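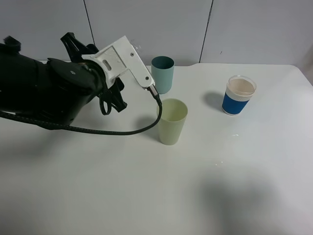
Cups, tumblers and bottles: the questions I get asked most

I'm Ita Keane and I write the Fusside page, which is mostly me going on about drinking things. Colm Sheehan answers the post in May when I'm away, so if the reply is short and sensible, it was him!

Why plastic tumblers and not glasses?
Because I drop things. I went over to plain plastic after my third broken glass in a month (a bad month, I'll admit) and haven't looked back. The tapered sort is my favourite, a bit wider at the rim than at the base, so you can get a sponge right down to the bottom without skinning your knuckles.

Do the colours matter?
They do in our house. Teal is mine and the pale yellowy green is Colm's, and woe betide anyone who mixes them up. If you've visitors coming, give everyone a colour at the door and you'll wash half as many cups, I promise. I'd go for a matte finish too – shiny ones show every fingerprint.

Mine have gone cloudy. Are they ruined?
Probably not. Try a soak in warm water with a spoonful of bicarb, leave it overnight and give it a good rinse in the morning. If it's still cloudy after that it's likely scratches, and you can carry on drinking out of it quite happily.
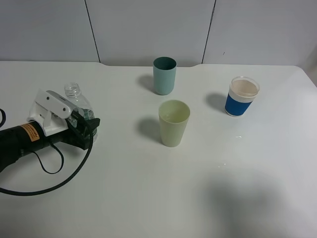
Can I use a takeaway coffee cup again?
I get this one constantly. The disposable ones with a sleeve round them will do for pencils, or for starting off a few seeds on the windowsill, but I wouldn't keep drinking from one. They go soft at the seam and then you've coffee in your lap. I love a blue sleeve, though, and I've been known to slide one off and save it for a hot mug.

And clear water bottles?
Rinse them, leave the cap off and stand them upright somewhere airy. Screwing the cap on a damp bottle is how you get that smell, you know the one. Ours do for watering the geraniums for a week or two and then they go in the recycling.

How many cups does a person need?
For two of us, 5, with 4 in use and one forever missing. My sister in Clurnbridge has 50 and still can't find a clean one.

Do you sell the Bevley tumblers?
No, sorry, I don't sell anything! Try a kitchen shop, and ask if they'll split a set, as plenty of them will if you ask nicely.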